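An afternoon at the Radevico open day

11/26/24

I signed up for the Radevico open day back in May and then forgot about it until the reminder came. They moved the date twice. I nearly didn't go, since it's a 55 mile drive and the forecast was for rain the whole way, but I had the day off and the car needed a long run anyway.

For anyone who doesn't follow this stuff, Radevico is a small company that does automation work for other small companies. Packing, sorting, loading and unloading machines. They don't build robots. They buy arms, put grippers on them, write the software that ties it together, and then come back and fix it when it stops. I know of them because the place where I used to work got a quote from them years ago and didn't take it. I was curious what we had missed.

The building is behind a tile warehouse and the sign is on the wrong side for people coming from the highway. I drove past it, turned around in the tile place's lot and parked next to a row of pallets. Check-in was a folding table with name stickers. They had me down as "Guest 11," so I wrote my own name on the back and wore it that way around.

The first part was a talk in the break room. Stijn Baert, who runs the demo side, gave most of it. He talked for longer than the schedule said, which was fine with me because he was easy to listen to and didn't use slides for the first half. His main point was that customers ask for speed when what they need is for the thing to keep going through the night with no one standing next to it. He told a story about a customer called Biltau that makes brackets. They wanted a cell that would beat their fastest worker. Radevico built it, it did beat the fastest worker, and it jammed every couple of hours. They slowed it down, and at the end of the month the slower version had moved more parts.

A man in the row ahead of me asked what it cost. Stijn said it depends, and the man said everybody says that, and Stijn said yes, they do. He then gave a range for a basic single-arm cell, which I won't repeat here because he asked us not to post prices. It was lower than I had guessed. The part that surprised me was how much of it is fencing, stands, feeders and hours of labor. The arm itself is less than half.

After that they split us up and took us through to the floor. My group got the training area first. They use it to teach customers' staff, and the exercises are all plain pick and place with foam blocks. You learn to set a height to approach from, a height to grab at, how hard to close, and where to let go. Stacking one block on another is the second exercise, and he said it takes most people the rest of the morning to get through it the first time.

The reason it takes so long is the last half inch. Getting over the right spot is simple. Coming down and letting go at the correct height is where people have trouble. Too high and the top block drops and bounces off. Too low and you push it into the bottom one, and since foam gives a little, it springs when the fingers open and the whole thing shifts. Stijn said he likes foam for teaching because you can squash it all day and it doesn't hurt the gripper. He also said it makes people overconfident, and that he switches them to something hard as soon as they look comfortable.

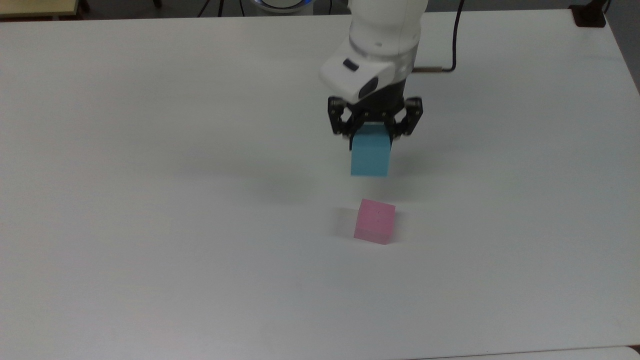

Someone asked why they don't put a camera on everything and let it work out the height on its own. He said that on some jobs they do. For a lot of customers, though, the parts show up in the same place every time, and a camera is one more thing to keep clean and one more thing to set up again when somebody moves a light. I have heard the opposite argument from people selling cameras, so take that for what it's worth. His rule is that if a fixture can do it, use a fixture.

I got to try the hand guiding. You hold a button and move the arm where you want it, and it saves the spot when you tell it to. It was lighter than I expected and it also resisted in a way I wasn't ready for, a bit like pushing a shopping cart that has its own opinion. I saved four positions and one of them was bad. I had left out the point above the block, so the program wanted to go in sideways. The woman helping me caught it before I ran it and said almost everyone leaves that point out. I put it in and it was fine.

There was a line behind me, so I didn't get a second turn.

Next was the Fomel station. Fomel is their name for the software they put on top of the arm's own controls. It is mostly a big list of steps with a picture next to each one, and you can drag the steps around. I'm not much of a programmer and I could follow it. What I liked was the log. Each time a cycle fails, it saves what step it was on and what the gripper force was at that moment, so the night shift doesn't have to remember anything. The engineer at that table showed us a log from a test cell with 366 cycles in it. He scrolled to the failures and they were all on the same step, which was closing on the part. The fix had been new finger pads. Without the list, he said, they would have spent a day looking at the program.

I asked if you can get your data out of it, and the answer was sort of. You can export the log as a spreadsheet. The programs themselves stay in their format. I'd want that changed before I bought one, and I told him so, and he wrote it down. We'll see.

The third stop was the one I had been looking forward to, a packing cell called Mockus. It wasn't running. A valve had failed that morning and the replacement was on a truck somewhere. They were open about it and had taken the side panel off so we could look in, and in some ways that was better than watching it run. You could see how the hoses were routed and where they had changed their minds, because there were empty mounting holes all along the frame. The technician answered everything people threw at him, including a long question from a retired guy about air dryers that I thought would never end. (I did learn something about air dryers.)

Lunch was sandwiches and a very large bowl of clementines. I sat with two people from a cabinet shop who were there because they can't find anyone to load the drilling machine. They have a staff of 10 and three of them are over sixty. They weren't looking to cut anyone, they just wanted the boring job covered so the people they have can do the rest. They had gone in thinking it would take a week to set up. After the talk they were thinking more like two months, and they seemed okay with that. One of them kept coming back to the dust, and I don't think she got an answer she was happy with.

There was supposed to be a panel after lunch but half the panel hadn't made it because of the rain, so it turned into questions on the floor with people wandering off. I went back to the training area for another look. By then it was mostly people's kids, and they were picking up the hand guiding faster than we had. One boy got through the stacking exercise while I was there and then wanted to know how high you could go before it fell over, and his dad told him to let the next kid have a turn.

A few practical notes if you plan to go to the next one. Bring closed shoes, they do check, and one visitor had to stay behind the yellow line in sandals (in November). The floor is loud near the compressor and you won't hear anything if you stand on that side. Go to the hand guiding station first, before the line builds up. Parking fills early and the tile place doesn't want you in their lot, there was a guy in a vest telling people so by the time I left.

Stijn said the next open day will be in May and that Mockus will be working. I asked for the training course outline while I was there and he emailed it the same evening. It's a two-day course, and the first day is all blocks. I haven't decided if I'll sign up. The price is fair but I'd need a hotel, and I don't have a robot to go home to.

The drive back took longer because of an accident by the bridge. I got home after dark and ate two clementines I had put in my coat pocket.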